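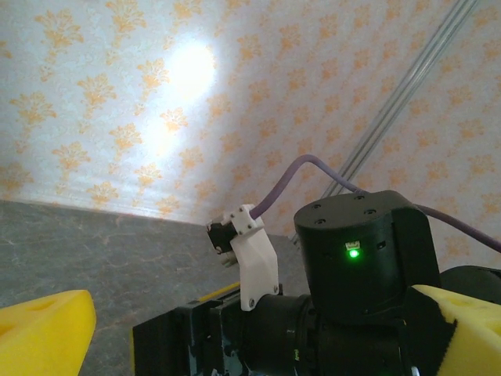 Wanted: people with old wallpaper, old letters, and a good memory for rooms

The Pikdale House Histories project is looking for new participants, and we would love to hear from you! We collect the stories of ordinary homes in and near Pikdale: who lived in them, how the rooms were used, what was on the walls, what got torn out and what got painted over. If you have lived in one place for a long time, or grew up in a house you can still walk through with your eyes closed, you are exactly the person we want.

We started with a handful of streets by the old mill and a box of index cards. The archive now holds 1,434 entries, from a single remembered kitchen to a complete file on a boarding house with every tenant's name in it. There are 2,676 addresses on our street list, so there is plenty left to do, and some of the parts of town we know least about are the ones people ask about most. The Fukico rows, put up for factory families, are nearly blank on our map. So is almost everything north of the rail cut. If you have any link to either one, please write to us even if you think you have nothing to tell. People who say that usually talk for an hour.

What taking part involves

You will have two conversations with one of our interviewers, at your home or at our room above the Jiltetti bakery on Canal Street (there is an elevator, and yes, the smell is wonderful). The first is a chat to find out what you remember and what you have kept. For the second we go room by room. Bring anything that helps: snapshots, receipts, a scrap of carpet, the pencil marks from a door frame if you happened to save the board. One man brought in a light switch. We were thrilled with the light switch.

After that we type up the conversation and send it to you. You can change it, cut things, or add the story you remembered on the way home. Nothing goes into the archive until you have signed off on it, and you can keep your name out of it if you like.

Would you like to help collect the stories too?

We also have room for 10 new interviewers this season. You don't need a history degree or any experience with recording. You do need to be a patient listener, be comfortable visiting strangers, and be able to give us two afternoons a month through next July. Nesrin Coşkun runs the training, and she is very good at it. You'll learn how to ask a question and then stay quiet, how to label a photograph so that someone can still use it decades from now, and how to handle paper that wants to fall apart. You'll sit in on a couple of interviews before you lead one yourself.

Interviewers are paid by the session, and we cover bus fare or gas. We lend you a recorder and a notebook. Speakers of Turkish, Spanish, Polish or Twi are especially welcome, as a good number of people on our waiting list would be happier telling their stories in one of those.

A word on wallpaper

This year we are building a sample book of wall coverings from local homes, and Behrouz Yazdani is putting it together. He is after florals, stripes, damasks, kitchen vinyl with teapots on it, nursery paper, anything with a known address and a guess at the date. A piece the size of your hand is plenty. If you are stripping a room and find layers, please stop and call him before you soak them! He can usually come by the same week, and he brings his own steamer. Good clear photos are fine if the paper is staying where it is. Please write down which room it is in and which way the window faces, as fading tells us a lot about how a pattern looked when it was new.

Who can apply

Participants can be any age. Those under 18 need a parent or guardian to sign with them. You don't have to live in Pikdale now, and you don't have to own the home or ever have owned it. Renters, lodgers, cleaners, babysitters and the kid from next door who was always over there all count.

How to get in touch

Send us a letter or an email with your name, the address you want to talk about, and the years you knew it. If you want to be an interviewer, add a few lines about yourself and tell us about one room you remember well. That's all we ask for, no résumé needed. Seidu Abubakari reads everything that comes in and answers within two weeks. You can also drop by the room above the bakery any afternoon and ask for him.

Interviewer applications close 8/20/22. Participants can sign up at any time.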